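Uveck hand-held gripper pair, reviewed after a winter of use

4 min read

I bought the Uveck pair in October for our shared workshop in Bainbridge, where Lacey Hartley and I are building a small tidying arm for the bench. You hold one gripper in each hand and do the job yourself, and the arm is later taught from the recordings.

Setting up took 12 minutes the first time. The manual is thin and the page on calibration is wrong in two places – Uveck sent a corrected sheet when I wrote to them. The jaws close smoothly and the squeeze needed is light, though my wrists ached after 50 goes in one afternoon. Lacey has smaller hands and found the grip too wide.

Boxes and tins were easy. Cables are harder, and most of our time has gone on those. We work on a sheet of white foam board laid over the table.

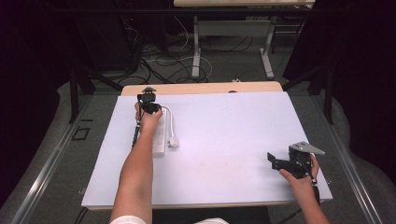 A power strip and its lead make a good test, as the plug rolls about and the lead springs back when you let go. We have recorded more than 100 tries at it and kept most of them. The left gripper holds the strip well enough. The right one tends to slip on a smooth plug, and I would like softer pads.

Spare jaws cost too much. I would still buy the pair again, but try the grip size first if you can.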